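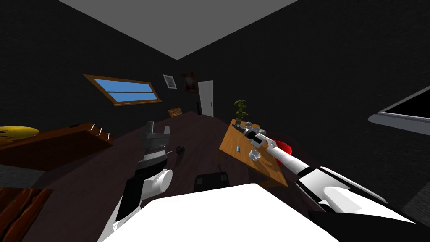 Simulated room, two arms, one table with a cup and a potted plant on it. The chore problem in miniature.

**1/** Every spring someone sends me a link and says "this is the year." This spring it was Jitendra Pathak, who used to share a bench with me and should know better. So, a thread on household robots, July 2020 edition. I'm grumpy and I've had coffee.

**2/** My position up front: no, machines can't do your housework yet. They can do pieces of it, in rooms that were built to let them. A vacuum that gets stuck on a rug fringe is still the best thing most of us can buy, and we've had those for years.

**3/** What set me off was the claim that tabletop tidying is "basically solved in simulation." I've heard that sentence in April, in a meeting, from a person with a slide. I wanted to ask which table. Also which simulation.

**4/** Sim is useful, I'm not going to pretend otherwise. You can knock a cup over ten thousand times and never sweep up a thing. But a simulated cup has the weight somebody typed in. Mine has an inch of cold tea in it and a spoon.

**5/** Teemu Lehtinen is asking in the replies if I've ever seen a sim policy work on real hardware. Yes. At Skosard, when I was there, we had one that put blocks in a tray. It got 23 out of 50 on the real arm. In sim it almost never missed. Same blocks, same tray, same code.

**6/** And blocks are the easy case! They're square, they're stiff, they don't mind being squeezed. Go look at what's on your kitchen counter right now and tell me how many things on it are blocks.
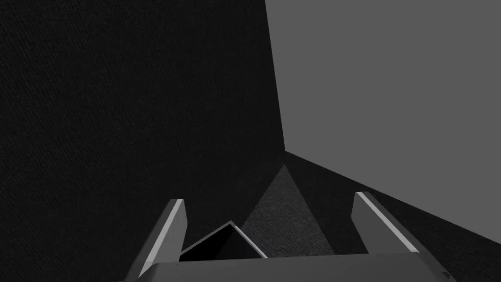
**7/** Then there's the question of what the machine can see at all. Up close, a hand-mounted view is mostly hand. Add a dark corner and you're asking software to decide where a bin stops and a floor starts from a few shades of gray. People do this by feel. You reach into the bottom of a bag for your keys while talking to someone. I'd put that one task ahead of any demo reel I've watched.

**8/** "Just add lights." Fine. Who's paying to light the inside of my cabinets?

**9/** "Just add touch sensors." Also fine, and I mean it, I'd love to see more of that. The ones we tried wore out fast and Vandana Pandey spent more time gluing new pads on than running tests. She was very good at gluing by the end.

**10/** Shop floors, since Oana Filip asked. Different story, partly. If the part shows up in the same spot facing the same way, a robot will beat you all day long. That's a fixture doing half the job, and somebody had to design the fixture, build it, and bolt it down.

**11/** The packing line I visited in Marnmont had 2 arms loading cartons and 2 people standing next to them fixing the cartons. Management counted that as automated. The people fixing the cartons had a different word for it.

**12/** I did ask what happens when a carton comes in damp. They stop the line.

**13/** Back to houses. Houses don't have fixtures. The chair moves. Somebody leaves a shoe. The plant you watered in March has grown four new leaves and every one of them is now in the way of something. 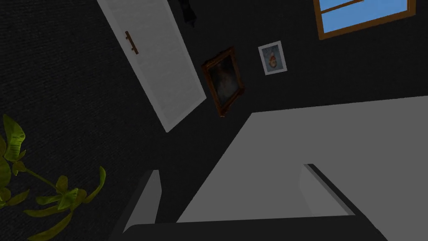 **14/** Plants, by the way, are my favorite test and I never see anyone run it. Move a houseplant from one table to another without snapping anything off. It bends when you touch it, it hides the thing behind it, and the pot weighs whatever it weighs depending on who watered it. My nephew could do this at five. He'd spill dirt, but the plant would get there.

**15/** Miloslav Michalík says I'm moving the goalposts and that a robot clearing cups would be worth money to a lot of people, his mother included. OK. That's fair, and I'd buy his mother one. But it has to clear the cups on a bad day too, with the curtains shut and the dog in the room, and she can't be the one who restarts it.

**16/** What would change my mind: one home, not the lab's, one month, same robot. Publish every failure and every time a human stepped in. No sped-up footage. I don't even need it to be fast. Take all afternoon on the dishes, I won't be watching.

**17/** The group at Shukla has said they want to do something like this with their machine, which they call Brendon for reasons I wasn't told. If they do it and they post the whole log, I'll read the whole log, and if the numbers are good I'll say so here.

**18/** Jitendra has now sent me a second link. It's a robot folding a towel. The video is at 50x.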